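The Patient Art of Folding a Shirt

By the time I got to Rirklow the kettle had already been on twice, and there was a plate of flapjacks on the windowsill that I was told to help myself to before I touched anything with cloth in it. I had come to spend a day learning how people teach robots to do the laundry, and I suppose I had pictured something grander than a terraced house with a creaky landing. But the work goes on in ordinary houses for a very good reason, and I'll come to that.

The firm is called Votow, and it has been at this since the spring of last year. It doesn't build robots. What it makes is practice – hours and hours of it, recorded a few seconds at a time, by people doing small household jobs with a pair of mechanical fingers held in the hand. You squeeze the handle, the fingers close, and whatever you have pinched comes along with you. A camera sits just above your knuckles and takes in everything the fingers are doing. Later on all of that goes off to be learned from, and with luck a machine somewhere picks up the knack.

There is another way of going about it, and I tried that first. At the back of the building Votow rents for its offices is a bench with two arms bolted to it, made by a company called Forsberg, and you steer them from a chair with a pair of smaller arms that match. It is a lovely thing to sit at and a maddening thing to use. I was asked to pick up a flannel and lay it flat. It took me 12 minutes, and at one point I had the flannel, the tablecloth and the edge of my own notebook all in the same grip (I did get a round of applause, which was kind). The trouble is that you can't feel anything. You lean forward and squint and guess, and the arms do precisely what you told them, when what you wanted was for them to do what you meant.

With the hand-held fingers it is quite different. You still can't feel the weave of the cloth, but you can feel its weight, and the small tug when a sleeve has caught underneath, and after a while your wrist starts making decisions without asking you. Most new people at Votow are comfortable with it inside an hour. Getting good takes a good deal longer.

So what does good look like? I'd assumed it meant fast, and for the first part of the morning I raced through vests and pillowcases feeling rather pleased with myself. Then my recordings were played back to me, and oh dear! I was snatching. I would grab a corner, change my mind, drop it and grab another, and a machine that learns from snatching will snatch. What is wanted is a steady hand that goes to the right place and closes once. You are also asked to keep your other hand out of it, which is far harder than it sounds when you have spent your whole life smoothing things down with your palm.

Mistakes aren't thrown away, mind you. If you lose your grip you carry on and put it right, all in the same take, as a robot will need to know how to get itself out of a muddle too. Each of the regulars does around 60 takes in a day, with a proper break for lunch, and every garment gets shaken up and dropped afresh in between so that it never lands the same way twice.
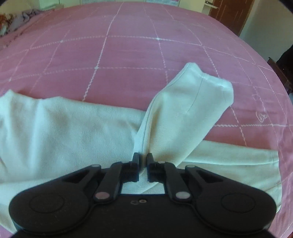 Buvska, who looks after new starters, told me over the flapjacks that white cotton had been the hardest lesson of all, and that she still dreamt about it. A dark jumper keeps its shape and tells you where you are, she said, but a pale thing with all its creases the same colour can fool a person, never mind a machine, and she would sooner fold ten pairs of jeans than one long sleeve.

I believed her by teatime. A sleeve has no proper corners to aim for, and when you lift it the rest of the garment comes along or doesn't, as it pleases. The advice I was given was to take hold near a seam, lift a little, wait for the cloth to settle, and only then move across.

As for the houses, it comes down to bedspreads and daylight. A robot that has only ever folded on a grey bench gets terribly confused by a pattern, or by the sun coming round in the afternoon, so Votow borrows rooms wherever it can find them. It has used 13 homes so far and hopes to add 10 more in September, when the students come back and spare hands are easier to find.

I did my last shirt just before the light went. The fold was lopsided and one cuff stuck out at the side, but I had closed the fingers once at each end and kept my left hand in my lap, and it was saved with all the others.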